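Wanted: small businesses willing to tell us whether their CRM is worth the money

By Aparecida Seixas
August 18, 2025

Last updated in the afternoon with a corrected payment amount

I am looking for people who use customer management software at work and have doubts about it. If you love yours, you can apply too, but please expect to be asked for evidence.

My name is Aparecida Seixas and I run Ondstead, a small research shop that studies business software for the people who pay for it. We don't sell software and we don't take referral fees. This study is paid for by Cukmont, a buying group for independent trades and service firms, whose members keep asking the same thing: we bought the system, we trained on the system, so why is the sales manager still keeping a spreadsheet?

I have heard a lot of answers to that. Most come from vendors, and most of them boil down to "your staff aren't using it right." Maybe so. I would like to see records before I believe it.

What the study is about

The short version is automatic data entry. Almost every CRM on the market now promises to fill itself in. It reads the email signature and makes a contact. It sees the calendar and logs a meeting. It hears the phone call and writes a summary. The sales page then gives you a number of hours saved per rep per week, and there is rarely a footnote.

I want to know what happens to those records six months later. Who fixes the duplicates? How many of the logged meetings were dentist appointments? Does anyone read the call summaries, and if they do, do they trust them enough to quote a price from? A wrong record that appears by itself may cost more to find than a missing one. I suspect it does. I could be wrong, and the study is set up so that I can be shown to be wrong.

We ran a pilot in March with 14 firms. It was too small to publish and I won't quote percentages from it. It did teach us which questions were useless, and those are gone. One of them was "How satisfied are you with your CRM?" People gave it a seven and then complained for forty minutes.

Who we need

We have room for 58 firms. A firm counts if it meets these points:

- It has between two and fifty employees.
- It has used the same CRM for at least six months. Any product is fine, including ones you built yourself in a database or a shared sheet, as long as more than one person enters data into it.
- Automatic logging of email, calendar or calls is turned on for at least one user. If you turned it off because it drove you up the wall, apply anyway and say so. We want a group of those.
- You are based in the United States or Canada.
- Someone at the firm has admin access and can run an export without calling the vendor.

From each firm we need two people: one who enters customer records and one who relies on them. In a lot of places that is a rep and an owner. It can't be the same person wearing both hats, even if that is how your office works. I know this shuts out one-person businesses and I have had some sharp email about it.

We can't accept resellers, paid implementation partners, or anyone who gets a commission or discount for recommending a CRM. Having once left a nice review in return for a gift card doesn't rule you out. Please mention it on the form.

What you would do

The whole thing takes 14 weeks. For most of that time you do nothing but your job.

1. A setup call. One of us walks your admin through the export. We take contact records, activity logs and the date and source of each entry. Names, phone numbers and message text are scrambled on your computer before anything is sent. You can open the scrambled file and look at it first, and you should.

2. A record check. We pick a batch of your own entries and ask the person who was there whether each one is right, partly right or junk. It is dull. Pilot firms finished it in an afternoon, and one owner did hers in a parked van between jobs.

3. A short log. Both people note each time they go around the CRM – a sticky note, a text to a coworker, a private list – and what they were trying to get done. One line per entry is plenty.

4. A second export and a second record check at the end, the same as the first.

5. One interview each, by phone, no longer than an hour. Your boss does not get to hear yours.

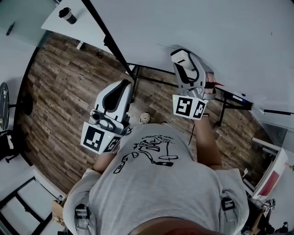

What you get

Each firm is paid $281 for each of the two record checks, and each interview is paid separately at the same rate. (An earlier version of this page gave the old pilot amount. Anyone who applied under that version will get the higher one.) Payment is by check or bank transfer after each stage is done. If you drop out halfway you keep what you have been paid.

You also get a report on your own data: duplicate rate, share of entries with no human source, share that your own people marked as junk. I have been told this is worth more than the check. Judge that when you have seen it. It will not tell you which product to buy, and I will not tell you on the phone either.

What you will not get is a free trial, a coupon, or a call from a sales team. Cukmont sees only the grouped results. Vendors see the report when everyone else does. Two of them, Lavovow and Parsons, were sent the questions ahead of time and asked to comment. Lavovow sent back notes, some of them fair, and we reworded the section on call summaries as a result. Parsons offered to supply a list of happy customers. I said thanks and didn't use it.

What could go wrong

People should ask this more often before they sign up for things, so I will save you the trouble.

Your export may break. Some systems cap the number of rows or leave out the source of an entry, and without the source we can't use the file. If that happens in the setup call, you are out of the study through no fault of your own, and we pay you one half of a record check for the time.

Your staff may not like it. Checking whether a logged call really took place can feel a lot like checking up on the person who made it. We ask both participants to sign their own consent form, and we turn down firms where one of them seems to have been volunteered. No result is reported to the owner by employee name. If you are an owner hoping to find out who is slacking, this is the wrong study.

Your vendor's contract may limit what you can share. Most let you do what you like with your own records, but read it. We can't give legal advice.

And the findings may be boring. It is possible that automatic entry works fine, the spreadsheets are plain habit, and I have spent a year on nothing much. I will publish that too.

We are also hiring

There are 2 part-time openings for interviewers to work on this study. The work is remote, paid by the hour, and lasts until the last interview is written up. You need a quiet room, a decent phone line, and the patience to let someone finish a sentence. Experience in sales or office administration counts for more with me than a research degree, though I won't hold the degree against you.

You'll get a script and you will be expected to leave it when the person on the line says something interesting. You should be comfortable hearing praise for a product and asking "When did that last happen?" in a tone that does not start a fight.

To apply for one of these, send a page on a time you changed your mind about a tool at work, in either direction. Please don't send a cover letter. I can't tell them apart anymore.

How to apply as a firm

Fill in the form on the Ondstead site under "CRM records study." It asks for the size of your firm, the product you use, how long you have had it, and what you think it does badly. The last box has no word limit, and past applicants have made good use of that.

You will hear back either way. We fill places by firm size and product so that we don't end up with a room full of plumbers all on the same system, which means applying early does not help you much. If we have enough firms like yours, we will say so and ask if you want to go on the reserve list.

Questions go to me through the contact page. I answer them myself, usually in the evening. If you work for a vendor and would like to discuss the method, please read the method first – it is posted in full next to the form.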